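Tambour shutter on stock cabinet binding at the bottom rail
Shop Fitting & Counters > Cabinets and storage

patwood_4
We have a black tambour cabinet behind the produce counter. Supplier was Hikell, part no. 1477. The shutter drops freely until the last 40 mm, then needs a hard push to seat. Tracks vacuumed in August, no change. Is this slat wear or track alignment?

gunnfit
Alignment. Slats that wear will rattle over the full travel. Binding near the floor means the plinth is out of level and the side panels have racked. Put a level on the plinth, front edge and both returns.

Allness_Rob
Disagree. On a wide shutter the first suspect is the bottom rail. If someone always pulls from one end, the rail runs skewed and jams in the last few slats. Measure rail to plinth at both ends with the shutter stopped 300 mm up. If the figures differ, it is skew.

gunnfit
Skew would show higher up as well. He says it runs free.

Allness_Rob
Not if the tracks have worn wider at the top. Most of the travel is up there.

patwood_4
Will measure both after close. No silicone spray on it so far, the scale and label printer are on the counter and I don't want overspray near food.

tillside
Dry PTFE on a cloth, wiped into the tracks. No spray needed. Also post pictures, slat profile matters.

patwood_4
Cabinet and counter, 4 attached.
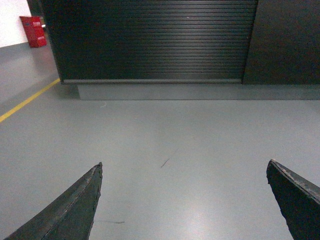
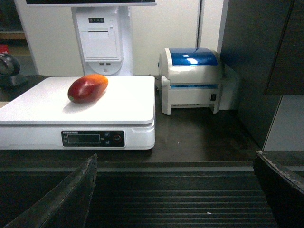
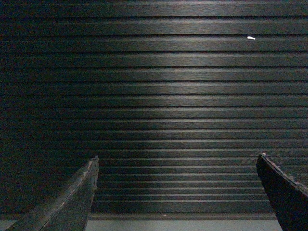
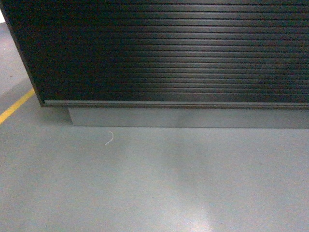

Last picture: shutter, bottom rail and light grey plinth.

gunnfit
Narrow slats. Still want the level reading before you touch the tracks.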